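Pratell Oval Side Table, Light Wood: Six Weeks In
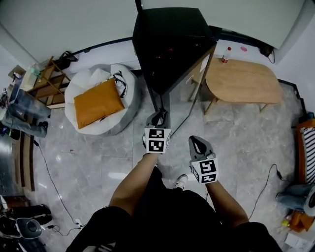

The oval table in its usual place, between the tall cabinet and the wall ledge.

I bought the Pratell oval table in light wood to fill a spot in our living room where a square table had been catching people on the hip. It cost 190 dollars before delivery. I have used it every day since it came, and this covers how it went together, how it has held up, and who I think should skip it.

Our room is small and does several jobs. There is a tall dark cabinet with a glossy front, a bean bag chair, a wooden shelving unit against the wall, and a floor of gray marble-look tile. Cables and bags end up on that floor whatever I do. I wanted a table I could see under and sweep under, with no corners.

Delivery and box

I ordered from Fajardo, the furniture store on our side of town. The box came flat and was heavier than I expected. Virgilio Estrella from the store's delivery desk called the afternoon before and gave a two-hour window, and the truck came inside it. One corner of the box was crushed. The top was packed face down between foam sheets and had no damage.

The legs were in a separate sleeve with the hardware bag taped to it. Check that sleeve before you throw out the packing. My hex key had slipped out of the bag and was down at the closed end.

Assembly

The instruction sheet has 11 steps. Three of those are "turn the table over" or something close to it. The legs bolt on from underneath, and the bolts go in at an angle, which makes the last leg slow. I got the first three on alone and then asked my brother-in-law Jhun Policarpio to hold the top while I did the fourth.

Do not fully tighten any bolt until all the legs are on. The sheet says this in step 9, when you have already tightened them. I had to back mine off and start again.

Start to finish it took me most of an evening. You could do it faster on a rug. I worked on the tile with a blanket folded under the top, and the blanket kept sliding.

Size and shape

The oval is the reason to buy this table. You can walk past the end without turning sideways, and a chair can go in at almost any point along the side. Ours has the wall ledge behind it, and small things that would otherwise clutter the table get put up there.

The downside of an oval is that you lose the corners as storage. A laptop and a plate fit side by side in the middle, but a second laptop hangs over the curve. If you want to push a table flat into a corner and stack things on it, get a rectangle.

The thin legs make it look light next to the cabinet, and I can get a broom through without moving anything. I had looked at a pedestal version from Tranamgate in the store, but the base on that one was wide and would have been in the way of my feet.

Stability

On tile, any table with thin legs will show you where the floor is uneven. Mine rocked on the first night. The feet do not adjust. I moved it a hand's width to the right and the rocking stopped, but that was luck. A felt pad under one foot would have done the same job, and I think the maker should put a few in the bag.

Leaning on the long side is fine. Leaning hard on either end gives a small amount of flex. I would not let anyone sit on it.

I retightened the bolts after 13 days. Two had loosened by a quarter turn or so. They have been checked once more since then and had not moved.

The surface

The finish is smooth and a little dull, and it does not show dust the way the front of the cabinet does. Water wipes off. Cold bottles leave a ring if you leave them overnight, and the ring goes away by the next afternoon. Coffee left for a weekend made a faint mark near one end that I can still find if I look for it. Soap and water did not lift it. I have not tried anything stronger.

It does scratch. My sister Lorna Buenaventura dragged a ceramic planter across it and left a line as long as a finger. The line is pale and follows the grain, so most visitors miss it. Use a mat under anything with a rough base.

The color is close to the store sample, maybe slightly yellower in the evening with the lamp on. It goes well enough with the shelving unit, though the two woods are not a match. With the dark cabinet beside it there is a strong contrast. I like that more than I thought I would.

What I would change

Adjustable feet, first of all. A shelf or a shallow drawer would help too, as there is nowhere to put a pen or a remote except on top. And the step order in the instructions should be fixed.

I emailed Pratell about the instructions and got a short reply from Salvador Bragança in customer service, who said a revised sheet would be in the boxes from May. He also offered to send a spare bolt set at no charge. It came in a padded envelope the next week, with washers this time.

Compared with what I had

The old square table was a Skorkthorpe with thick legs. It was the sturdier of the two, and you could stand on it to change a bulb. It also took up more of the room, and the space beneath it was always full of shoes. The Pratell holds less and flexes more, but I would not go back.

Buy it if you have a narrow room and want somewhere to eat, work, or set down a drink. Skip it if you have an uneven floor and no patience for pads, or if you plan to keep anything heavy at one end.

Assembly: 3 out of 5
Stability: 3 out of 5
Surface: 4 out of 5
Shape and size: 5 out of 5
Overall: 4 out of 5

Posted Wed 29 March. I will add a note if the coffee mark comes out.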